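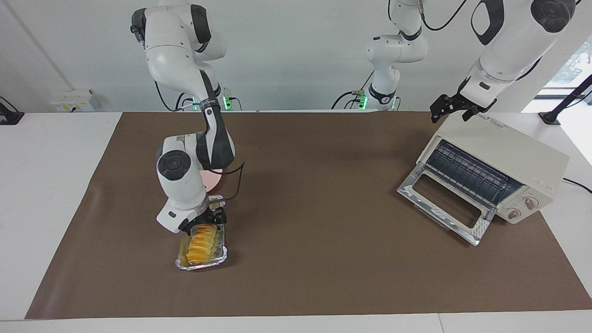

## Slide 2: Loading a small toaster oven

- Foil tray, single portion, food overlapped in one row. The rim is crimped and holds its shape when the tray is held by one edge.
- Keep the tray close to level on the way in. A foil base flexes under an uneven load.
- Door hinged at the bottom, fully down before the tray moves. Treat the open door as an obstacle with a fixed height. It is not a shelf.
- Pink plate stays on the mat, clear of the door. Decide its place before loading.
- Say here: the Gonside kitchen log has 107 loading entries. Most of the notes concern the door. Very few concern the food.

## Slide 3: Position of the tray on the rack

- The rack is metal wire, so check that foil slides without catching. Front edge of the tray should stop short of the door opening.
- Angle the oven on the table. Straight-on placement puts the open door across the working area.
- Pause. Ask who in the room has a bottom-hinged door at home.

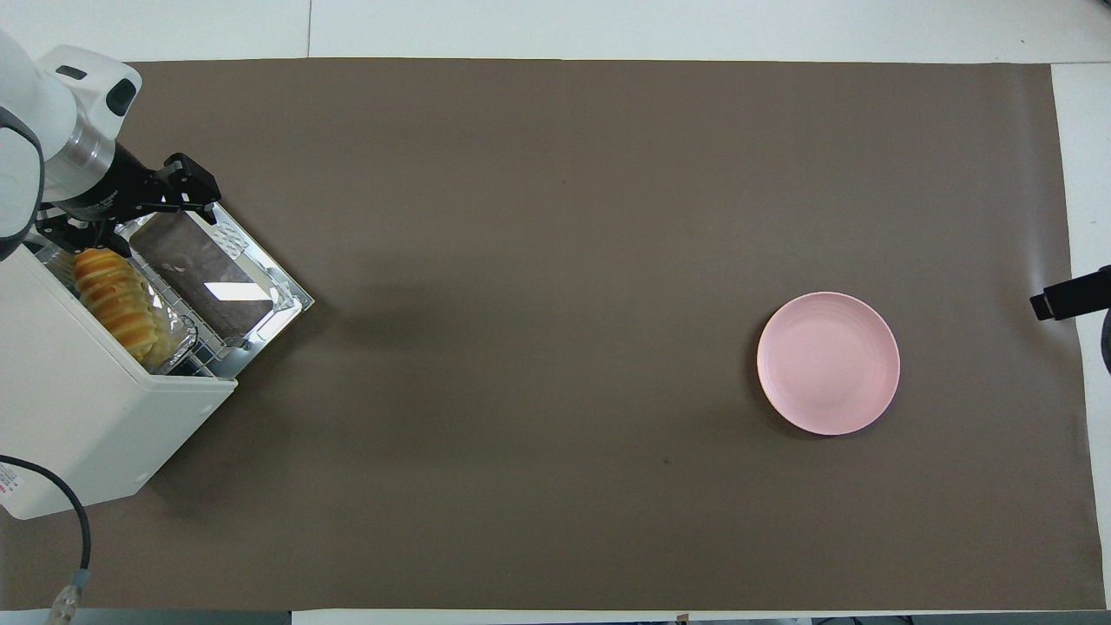 - Clearance between tray and door glass matters more with tall items. A bread roll with a ridged top needs more headroom than sliced food, and the top browns first.
- Brown cover over the table: pull it flat before starting. A fold at one end is acceptable if no plate stands on it.
- Closing: one steady push at the upper edge of the door. A fast close shifts the tray.
- If asked about timing, refer to the Hudositz handout, table 2. Do not quote minutes from memory.
- Innes layout comes next. Skip the Celik comparison if running late.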